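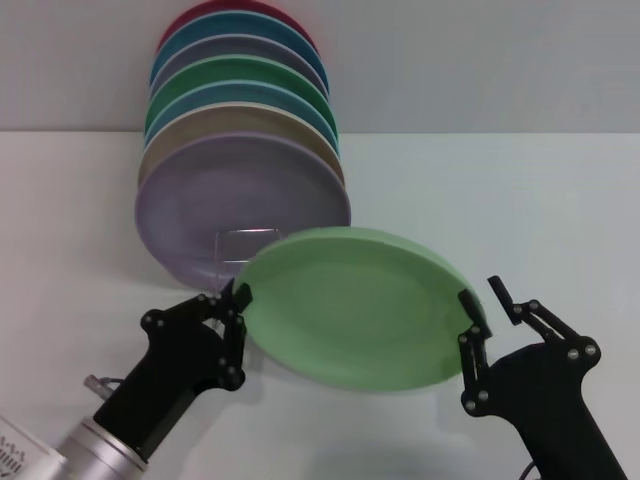
*Plates in many colors, standing in a clear holder, and a mint-green one in front of them.*

I want to defend the mixed plates. In my building in Drindau many people still believe that a good table must have one set, all the same color, and that other plates are for children or for picnics. I believed this also for a long time. My mother had 17 white plates with a thin gold line, and when two of them broke she was sad for a whole winter, because the shop had stopped selling them and now the set was "destroyed." We ate from the rest as if we were guests in our own home.

With mixed colors there is no set to destroy. If a teal one breaks, I am sorry for the teal one, and then I buy an orange one or I buy nothing. Red beside teal, gray-lavender beside green: in a magazine perhaps they would choose more carefully, but on a white table I find it very pleasant to look at.

My second opinion is stronger. Plates should stand, and they should stand where we can see them. In a closed cabinet they lie in a pile, and the one you want is always at the bottom, so you lift all the others with one hand and pull with the other. I have chipped more plates in this way than in washing. When they stand and lean back in a holder, each rim shows a little and you can choose your color before you touch anything.

My neighbor Noemi Obi does not agree. She says that plates in the open collect dust, and that a holder takes the place of a bread board. About the dust she has right on her side, if you own plates for up to 103 guests like her aunt in Pruitt. But a plate which is used every day or two has no time to become dusty. And if it is not used so often, I would ask why it lives in the kitchen.

I also prefer a matte surface. Shiny plates show every mark of the knife and every drop that dried badly. A soft color forgives more, and the soup looks warmer in it, although this I cannot prove.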